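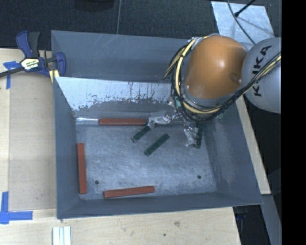 **When does Ornomia come out, and who is it for?**

It comes out in May, in paperback and ebook, and it's for teen readers first. Adults who read YA are welcome too, and plenty of them have asked for a copy already.

FOR IMMEDIATE RELEASE

# Plurnside launches YA imprint Palomino with story collection "Ornomia"

*New list opens with 37 linked stories set in one drowned city. Two novels to follow.*

PEDACH – Plurnside, the independent publisher best known for its regional mysteries and the long-running Pedach walking guides, is starting a young adult imprint. It's called Palomino. First book is Ornomia, a collection of 37 linked short stories, out in May.

Review copies going out now. Digital galleys available on request, see the bottom of this release.

## The book

Ornomia is a city that floods every spring. Everyone who lives there knows which staircases will go under and which ones won't, and the rents are set by it. In the year the stories take place, the water comes up and stays up. School moves to the roof of the old customs house. The ferry kids, who used to be the poorest in any classroom, suddenly own the only way to get to class.

That's the setup. From there the book goes narrator by narrator. A girl who draws maps for money and gets one wrong. A pair of brothers running a radio station out of a bell tower, badly. A boy who is the only person left on his street and hasn't told anyone. Some stories are a page long. A few are closer to novellas. Characters who are a name on a list in one story turn up telling the next one, and a lost dog crosses the whole book without ever getting a chapter to itself.

It isn't a puzzle book, we should say that. You can read it straight through or open it anywhere. Readers who do go front to back will notice that the water line printed at the foot of the pages keeps moving.

Content note for librarians and teachers: there is a drowning early on (off the page), some swearing, one kiss, a funeral. A full list of content notes by story is in the galley and will be on the Palomino page of our website before publication.

## Why stories

Short answer is that we loved it. The longer answer is that we've been hearing from school librarians for a while that they can't find enough short fiction for teens that wasn't written decades ago. Most collections that reach us are themed anthologies with a long list of contributors and one story everybody remembers. Ornomia is a different animal, written in one voice that keeps changing its clothes.

We also think it's the right first book for an imprint. Palomino is going to be a small list and an odd one. Better to say so on day one.

"We kept passing the manuscript around the office and it kept not coming back," the Palomino editorial team said. "At one point there were 3 printouts in the building and every one of them was on somebody's nightstand. We'd been arguing for ages over whether to do a YA list at all. That pretty much ended the argument."

## The author

Ornomia is published without an author name. The writer, a debut, asked for this and we agreed. No mystery campaign, no countdown, no reveal planned. The title page has the title on it and the copyright is held through the agency. Please direct author questions to us by email and we'll pass them along. Written interviews are possible, phone and video are not.

## What's next from Palomino

Two novels, both in the fall.

**The Understudy's Dog.** Contemporary, funny, set backstage at a high school musical that has lost its lead, its director and its piano. Told partly in rehearsal notes. Some of the notes are rude.

**Salt Year.** Horror, or near enough. A family takes over a motel in the desert and the pool won't stay empty. Slow first half, very much not slow second half. Cover art is still being worked on so please don't use the placeholder thats on some retailer sites, it's an old one.

Both will have full announcements of their own, with extracts. After that the plan is a handful of books a year and no more. Plurnside isn't dropping anything to make room – the mysteries and guides carry on as normal, same team, same schedule.

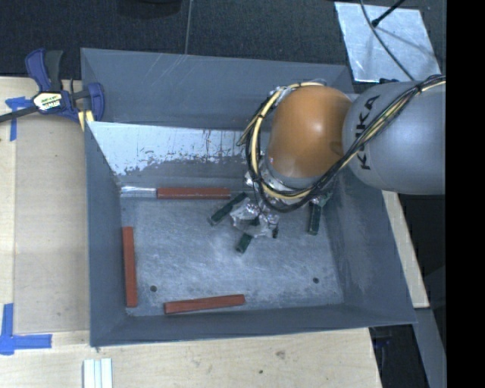 *Red blocks in a gray bin, with the KUKA arm at right.*

## Look and format

Palomino titles will be paperback originals. Same trim size across the list so they sit together on a shelf. Uncoated covers, French flaps, a spine in one flat color per book. Ornomia is a dark river green. We went back and forth on hardcovers and decided against, mainly on price. Teens buy their own books, or their friends do, and a hardcover is a lot of babysitting.

Ebook same day. Audio to follow later in the summer, with a different reader for each of the main narrators. Recording hasn't started yet so no clips, sorry.

## Launch events

Launch night is at our own offices in Pedach, 7 p.m., in the downstairs room. Readings from three of the stories, done by students from local drama clubs, then food. Date to be confirmed with invitations. Press welcome, let us know you're coming so there's a chair.

Bookstores who'd like to host something should get in touch. We can send a reading kit: posters, bookmarks, a printed map of the city (with the mistake in it – see the third story) and a short extract set as a fold-out. Kits are free while they last. Stores that order kits get two extra reading copies for staff.

School visits are a little different this time, as the author won't be traveling. Instead someone from the Palomino team will come and run a session on linked stories, where each student writes one page and has to borrow a character from the page before. We tried it out this winter with a couple of local classes and it got loud. Spaces are limited and go in the order we hear from people. Teachers can ask for the worksheet on it's own if a visit doesn't work out.

## For reviewers

- Galleys are uncorrected. Please check quotes against the finished book, several story titles have changed
- The story called "Low Door" in early galleys is now "Lintel"
- The order of the last few stories has moved as well. Final contents page can be emailed
- No embargo, but we'd love it if the ending of the bell tower story stayed in the bell tower
- Cover image and the city map available in print resolution

One extract may be run in full, with permission. We suggest "Ferry Money," which stands alone fine and gives nothing away. Please ask before using any other story, some of them really do spoil the ones around them.

## About Palomino

Palomino is the young adult imprint of Plurnside. It publishes fiction for teen readers in paperback and ebook. Submissions are open to agents now and will open to unagented writers later in the year, guidelines to come. Please no picture books, no middle grade for the moment. Verse novels yes please.

## About Plurnside

Plurnside is an independent publisher based in Pedach. It publishes crime fiction, local history and walking guides, and now YA.

**Press contact:** Plurnside press desk, Pedach. Galleys, images, interview requests and school bookings all go through the same inbox, so put ORNOMIA in the subject line and say which one you're after.

– ENDS –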